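Building a Hand-Held Gripper at Home
Handout 6, Demudora Evening Workshop
Friday, February 7, 2020

What you should have by now: both printed body halves, the linkage arms, two fingers, the pivot screws and a set of finger pads. If your body halves came off the printer warped at the corners, bring them in and we will reprint them. Do not try to clamp them flat. The holes will end up out of line and the linkage will bind.

1. Assembling the linkage

Lay the arms out dry before you put in any screws. Each finger should swing freely under its own weight. Tighten each pivot until it drags, then back it off a quarter turn. Use thread lock on the pivots only, and keep it off the plastic.

Both fingers must meet along the full length of the pads. Close the gripper on a strip of printer paper and pull. If the paper slides out at the tip but holds at the base, the arms are not matched and one of them needs to be swapped or filed.

2. Pads

The pad is where most builds go wrong. A hard pad slips on thin cloth. A very soft pad grabs the cloth and then won't let go of it. Cut the pad slightly long, glue it, let it cure overnight and trim it flush the next day.

3. Testing on cloth

We use clothing for the first real test because it shows up weak grip quickly. Work on a made bed at home, with one gripper in each hand. Trousers with an elastic waistband are a good start, as the gathers give the fingertips something to close on.
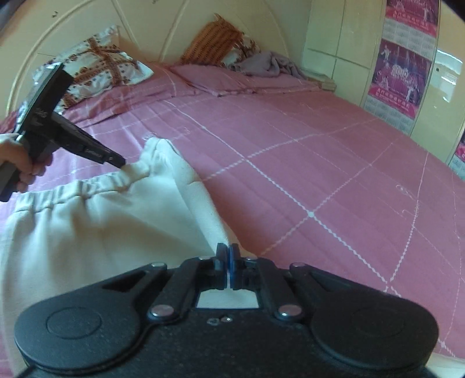

Hazel Brannigan asked whether a bed is too soft for this, and said she got cleaner pickups on a table. She is right that a table is easier. The fingertips push the mattress down before they close, so you have to come in at a lower angle. Do the table first if you are having trouble, then repeat on the bed. Your log should cover both.

4. What to log

Open and close the gripper 200 times before the first cloth test, then check every pivot. Write down which ones loosened. For the cloth test, note the garment, where you gripped it, and whether it slipped, held or would not release. Short notes are fine.

5. For next session

Bring the assembled gripper, the log and your spare pads. The Orbán spring kit is optional and we will only get to it if there is time. Anyone still waiting on parts from Gremero should email me so I can set aside a loaner. Reading: chapter on four-bar linkages, up to the worked problems.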